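Wanted: People to Be Mildly Disappointed by a Robot (Open Day Helpers and Guests)

Posted February 21, 2024

Brukau is holding its second open day in July and we need 14 members of the public to come and boss our robot arms around. You don't need any experience. Last year's best operator was a retired dental receptionist, and our engineers are still a bit quiet about it.

The day runs in two sessions, morning and afternoon, at our workshop on the Dultholm estate, behind the tile warehouse. You'll get a short safety talk from Esko Mäkelä, who has given it nearly 200 times and will know if you're not listening. After that you'll be paired with an operator and given a table, an arm and a few everyday objects. Mugs, mostly. We own a great many mugs, and fewer than we used to.
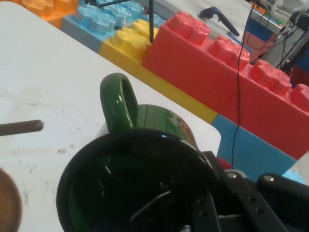 Your job is to tell the arm what you'd like moved and where, watch what it does, and fill in a form about how you felt. Please be blunt. Visitors to the last open day wrote "very good" on everything, including the bit where the power was off.

We're also hiring two paid floor hosts for the day. Hosts greet people, keep the sessions running to time and answer questions. The most common one is whether the robots will take everybody's jobs. Filipa Guerreiro will give you a proper answer to that. It has taken her 20 minutes in rehearsal, so we're working on it.

Hosts should be:
comfortable talking to strangers
able to stand for most of the day
fine with children, including the ones who want to press the red button

Guests must be 14 or over to sit at a table. Younger kids are welcome to watch from behind the line with an adult. Closed shoes, please, and tie back long hair. The workshop is on the ground floor and there's a ramp at the side door. Tell us when you apply if you need a seat of a particular height or an interpreter.

Guests get lunch and a travel allowance. Hosts get $200 for the day and the same lunch. Matilde Valente is organising the catering and would like your allergies in writing this time.

To apply, send a few lines to Horácio Cardoso at the front office and say whether you want to be a guest or a host. If you work for a competitor, come anyway, but wear a name tag.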